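Still Waiting for the Helpful Robot

15 February 2019

Every year I read that the household robot is almost ready. I worked 10 years in a packing hall near Ventura, and I have heard the same promise there. I like machines, but I do not believe this date.

People think strength or speed is the problem. For me the difficult part is the small thing that passes from one hand to the other. My daughter did it at the age of three, with a biscuit, without looking.
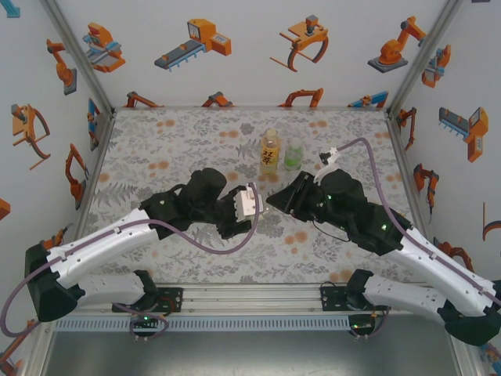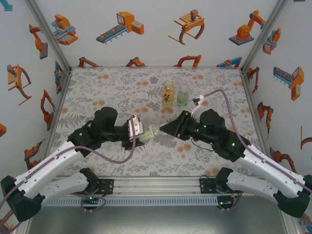
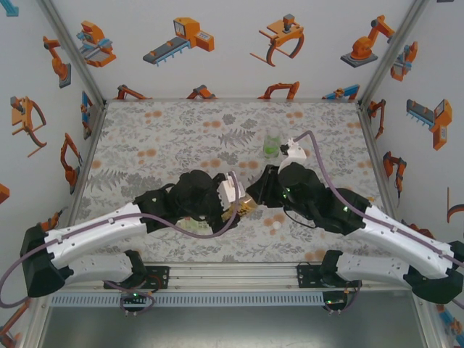

Two arms at one table, small things between the grippers.

In a kitchen the table is never the same two evenings in a row. A cup stands in a new place, a bag is folded differently, and somebody has left a spoon on it. On the shop floor we could arrange everything for the machine, and still a soft package stopped our line more often than a heavy box.

So I would not pay 3000 dollars today for a robot that clears my table. I would pay 500 for one that only sorts bottles – and does it every time, also when I am not at home. Let the companies begin with one such chore and show it to us in an ordinary, untidy kitchen.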